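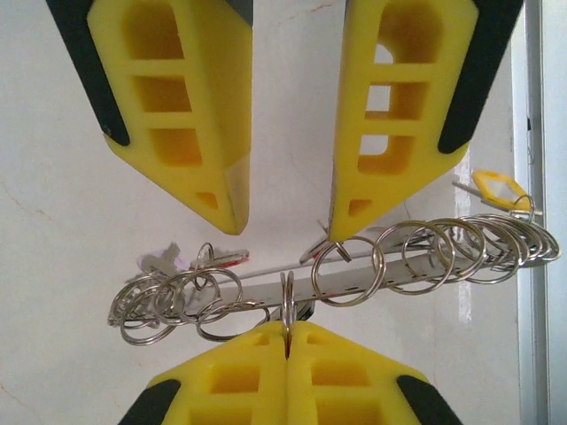 Pale tops for a work table - show me your reasoning!

Home & Workshop > Tables, Benches and Worktops

morfudd_rees
Started December 28, 2022

Right, I've finally got the small back room to myself and I am far too excited about it. The old bed has gone, the carpet is up and I want one big table in there for everything: cutting out fabric, wrapping, potting on seedlings in spring, mending whatever the children have broken that week. I've been working on a dark brown dining table for years and I'm sick of losing pins and screws on it. So the new one is going to be pale. Very pale. That much is decided.

What I can't decide is what the top should be made of and how to finish it. I've got it down to these:

Enwood birch board, 25 mm, with a clear matt finish
The same board painted off-white with Clolik floor paint
A second-hand white kitchen worktop, cut down

The room faces north and the light is a bit mean in winter, so part of me thinks white, white, white. But I've also stood over a glossy white counter under a lamp and felt my eyes water.

Who has a pale top they use hard every day? What does it look like now? I want to hear about stains!

Morfudd

benchdog_imad
Birch with a clear finish, every time. I've had mine six years and love it more each winter. It's got a burn near one corner, glue along the back edge and a ring from a paint tin, and none of it bothers me in the slightest. You sand it back, you wipe on another coat, you have a cup of tea and you've got a new table.

Painted tops look wonderful for a month. Then you drag a vice across one and there's a brown scratch staring at you forever.

Rianne Van Leeuwen
Disagree with Imad about paint (again, hello Imad). Mine has been painted since October last year and it's still lovely. The trick is thin coats and then leaving it completely alone. People put a lamp down on it the next morning and then blame the paint. I did three coats and kept everything off it for a fortnight, which nearly killed me, and now I can scrub it with a nail brush.

And the light! My room is dark too, and having a big pale surface at waist height bounces it all back up at you. I can thread a needle at the table at four in the afternoon in midwinter, and I couldn't before.

Which brand of white did you have in mind? Some of them yellow quite badly away from the window.

morfudd_rees
Clolik, the one called Oat Milk, so it's a warm white to begin with. I thought if it starts a bit creamy I won't notice it getting creamier!

Four in the afternoon is very persuasive, Rianne. That's exactly when I get going.

benchdog_imad
A fortnight with nothing on the table? I couldn't keep my table clear for a fortnight if you paid me. And a fair test would be Rianne's table after six years, not one.

Rianne Van Leeuwen
Come back and ask me then :)

ramiro.rivas
Can I put in a word for the kitchen worktop? Everyone skips past it because it isn't romantic, but I picked up an offcut from Van Damme for £49, sat it on two old chests of drawers, and it is the best thing in the house. I do electronics on it, my wife does icing on it (separate days, thorough wipe in between) and nothing has ever stained it. Tea, ink, turmeric, flux. Nothing.

Two things to know. First, get the matt one with a slight texture, because the glossy ones are horrible under a lamp, as Morfudd says. Second, seal the cut edge properly. If water gets in there it swells up like a sponge and that's the end of it. I used iron-on edging and ran a bead of silicone underneath.

It is heavy, mind you. Have a friend handy.

benchdog_imad
You can't clamp to it properly though, can you? Mine has holes all over it for hold-downs. Do that to a kitchen worktop and you've made a lot of little sponges.

ramiro.rivas
I clamp to it all the time! There's a good overhang at the front. But no, I wouldn't drill it. If Morfudd wants dog holes then go for birch, no argument from me.

morfudd_rees
No dog holes. I had to look up dog holes.

Reda Slaoui
Hello all, long-time reader, and this is my subject! I teach bookbinding at home and I've been through three tops in the same room.

The first was white laminate. Very easy to clean, but I found that white card on a white table just disappears, and I kept trimming things I didn't mean to trim. So please think about what you'll be working on. If it's pale cloth and white paper, a bright white top is as bad as your dark one, only the other way round.

The second was painted. Pretty, but I use a lot of weights and wet paste, and the paste pulled little flakes off it. Rianne's may well be tougher, I only gave mine two coats and I was impatient.

The third is birch with a hard wax and I'm staying with it. It's pale enough that I can find a dropped needle but there's enough colour in it that white paper has an edge. I keep a Jerkix cutting mat at one end and a sheet of dark green card in the drawer for when I'm doing something fiddly in white. It takes a second to slide it underneath, and it saves my eyes.

morfudd_rees
Oh, that is SO useful. I hadn't thought about white on white at all and nearly everything I've cut out this year has been calico or lining.

How long does the wax take before you can use the table? And does it go orange? I can't bear orange.

Reda Slaoui
I left mine overnight between coats and gave it a few days before anything wet went near it. Mine hasn't gone orange, it's more the colour of a digestive biscuit in the spot by the window and a bit lighter where the mat sits. If you want it to stay really pale, look for a wax with a touch of white in it. Try it on the underside first! Mine has four different patches underneath from all my trying.

benchdog_imad
Welcome Reda, you are clearly a person of taste.

Seconding the white-tinted wax. And Morfudd, whatever you choose, round the front edge over. Your forearms will be on it for hours. I went along mine with a block and 120 grit for 20 minutes and it made more difference than anything else I've done to that table.

Rianne Van Leeuwen
I'll give you the rounded edge, Imad. Mine's the same, and paint holds better on a soft edge than a sharp one.

I still say paint for a north-facing room. But the white on white point is a good one, and it explains why I keep a tea towel under my knitting when it's cream wool. I'd never thought about why I did that.

ramiro.rivas
What height are you making it? You've got potting and cutting out on the same list and I'd want to stand up for both. Worth sorting that before you buy legs. I set mine by standing in my work shoes with my elbows bent and getting my wife to measure down from there.

morfudd_rees
Standing height, with a tall stool for the mending. I've been testing it with the ironing board at different notches, which the family think is hilarious.

I'm going with the birch! White-tinted wax, rounded front edge, and a square of dark card in the drawer à la Reda. I'm having Oat Milk on the walls instead, Rianne, so you get half a win. The board should fit in the car if I take the back seats down, and I'm going to do the tests on the underside first like a sensible person.

Does anyone wax the underside all over as well, or only the top? I've read both.

benchdog_imad
Both sides, same number of coats. Otherwise it can cup.

ramiro.rivas
At 25 mm I'd be surprised if it moved. One coat underneath is plenty.

Reda Slaoui
I only did the top and my four patches, and it's still flat. But I'd listen to Imad if the room gets damp.

morfudd_rees
It does get damp. Both sides it is. Off to measure the doorway before I buy anything!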